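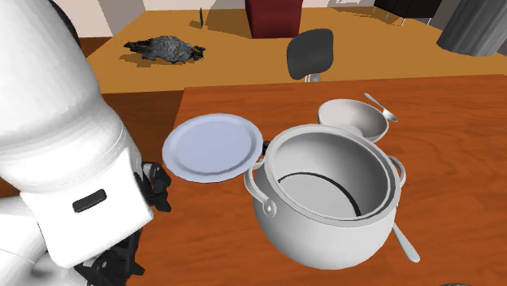 This page was last edited in October 2018.

Brerer kitchen pack, trial license, second session

Continuing with the simulation pack from Brerer. We have it on a trial license and Lesturberg wants a yes or no before the renewal. The vendor's page says tableware, cookware and furnished rooms, ready to load. Loading was fine. It took 4 minutes on the Tomar machine, most of it textures.

Scene for today: wooden table, the big light gray pot with two loop handles, plate, shallow bowl, spoons. White arm at the left side of the table, gripper empty, near the plate. Left all props at the vendor's default mass and friction.

Plate first. Ran 100 side approaches at the rim. The border is broad and raised, so the fingertip has something to get under, but the plate slides toward the pot and there is little gap between them. Two choices: move the pot in the layout file or approach from the other side. Moved the pot for the second batch and saved that as a separate layout. Do not overwrite the original, Brundbridge is using it.

Pot next. The collision shape does not match the visible mesh at the handles. On screen the loops are open, but the default hull fills them in and the finger stops short. Switched to the finer hull and the finger goes through. Step time doubled. For 500 runs overnight that is acceptable, for anything interactive it is too slow.

Spoons not tried yet. They lie flat on the wood and I expect trouble with contact jitter.

Manual: the section on hulls is 2 pages and leaves out the units. Sent the vendor a question.

To do
- overnight batch with the finer hull, pot only
- spoons, with a smaller time step
- ask what the license costs per seat after the trial
- compare load time with the background furniture switched off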